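**Desk notes, May**

Quick one this month, I'm writing between two deadlines and the kettle is on. Subject is wrists. Again. Sorry to those who've heard it.

The typing group did the stretch trial all through the spring. Five minutes, twice a day, once mid-morning and once at 3:30. 20 people signed up, 10 stuck with it to the end, which for us is a good result. Most who dropped out said they forgot. Set an alarm. Seriously. The ones who kept going had an alarm or a desk neighbor who nagged.

What people said helped, in no order: dropping the chair an inch, or raising it an inch (depends on your desk, try both). Elbows in. Typing with lighter fingers. Standing up to take calls. One person swapped hands for the mouse for a whole month and says the first week was awful and after that fine. I tried it for one afternoon and gave up on a spreadsheet.
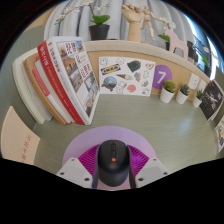
*Black mouse, lavender mat.*

Mouse grip was the long argument at the last meeting. Palm, claw, fingertip. We are not settling it in print. If your hand is flat and relaxed and you're moving from the elbow, carry on. If you're pinching it like a hot coin, stop and shake your hand out. Pain that wakes you at night, or numb fingers that don't go away, is not a newsletter question. See a doctor. Please.

Next thing, the Zumard survey. Zumard is the shared office on the second floor, for the new folks, and they let us put our form in with theirs. 1,454 forms went out across all their sites and nearly 900 came back. I have only read the comment boxes so far. Lots about chairs. Lots about lighting. A surprising amount about cold hands, wich nobody on our side thought to ask about. Cold hands type stiff. Fingerless gloves got more votes than I'd have guessed, also a mug of anything. Full write up next time if I get through the pile.

Laptop people, you are the worst off and you know it. Screen too low, keys too close. Prop the thing up on books, plug in a separate keyboard, done. Doesn't have to be nice books. The Mathur stand is back in the lending cupboard too, the tall one, hinge has been tightened. Sign the sheet when you take it. Two weeks max.

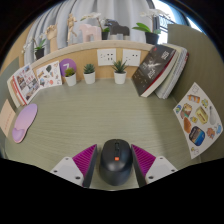 Wrist rests. Got more mail on these than on anything else, so here's where we landed. They're for resting. Between bursts. While you're reading or thinking or waiting for a page to load. Parking your wrist on one and then swiveling the hand from there all day is what gets people sore. The gel kind like the lavender and pink one on the desk there, cushion at the end nearest you, is comfortable enough that you forget you're leaning on it. So lift off when you move. Heel of the hand on the cushion if you have to, not the soft underside of the wrist. Ekovmont's evening class covers this in the first session and it's worth going just for that half hour. Bring your own keyboard if you can.

Breaks. The trial used 5 minutes but shorter ones count. Look out a window. Roll shoulders back, then forward, then let them drop. Open the hands wide, hold, make a loose fist, hold, repeat untill bored. No bouncing and no yanking the fingers back. A stretch that hurts is too much stretch.

Also a few people asked if they have to do it standing. No.

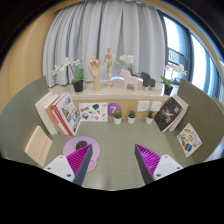

Eyes need the break as much as hands do, that was the other thing that came up over and over. Staring at one distance for hours, forehead creeping toward the screen, neck goes with it and then the shoulders and then we're back to wrists. Put something worth looking at further off and look at it. A potted orchid on a shelf does the job, so do figurines or a row of books, whatever you like having around. Try reading the spines if you've got books. Then back to work, chin in. If you have to lean forward to read your own screen make the text bigger, there's no prize for small text.

Bits and pieces. Coltilov have moved their drop-in to the back room, same hour, use the side door after 6. The lending cupboard is short one footrest, check under your desk. Stretch sheet has been redrawn with bigger pictures and there's a stack by the printer, take two. Anyone wanting to join the autumn trial, put your name on the list now, and put down which hand you mouse with, we forgot to ask last time and it made a mess of the notes.

Kettle's done. More next month.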